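About Jasine

January
By Lilla Deák

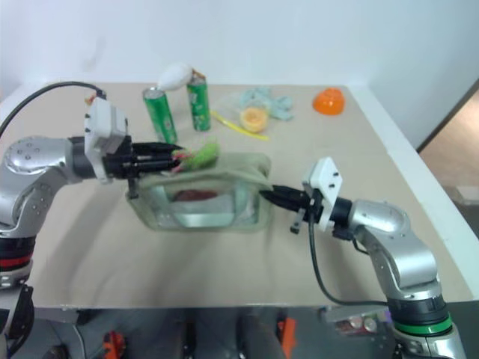
A clear pouch with light green trim on the packing table.

Jasine packs and sells small travel and storage bags from a unit in Gadport. We started with 44 pouches bought from a closing shop, and we still deal mostly in the same sort of thing: see-through bags for washing kit, socks, craft bits, children's clothes and whatever else tends to get lost at the bottom of a suitcase.

Svatopluk Ondrejka set the business up after several years at Tramura, where he looked after returns. A lot of what came back was fine apart from the zip or the seams. He kept notes on which ones failed and used them when he chose our first suppliers. I joined the following spring and look after orders, the website and most of the letters.

There are 8 of us now, not all full time. Packing is done on large beige boards with a plain wall behind, which makes a loose thread or a mark easier to spot. Soft items go in first and are pressed flat, then anything with a firm shape. If a set doesn't close without pulling at the trim, we move it to the next size up. We sell 3 sizes and have no plans to add a fourth.

Last year we sent out 2,343 orders. Most went to homes, and the rest to nurseries, walking clubs and two small hotels. Filled sets are made up to a list the customer sends us, and we can leave out any item on request. Empty pouches are sold singly or in packs.

Our outer boxes come from Jireš, who also take back our card offcuts. Pouches returned with a scratch or a crease are sold at a lower price from the shelf by the front door.

The unit is open to callers from 9.30 am until 4 pm on weekdays. Please ring the bell, as the packing room is at the back. Parking is on the road outside. For orders larger than the website allows, write to Lilla at the Gadport address.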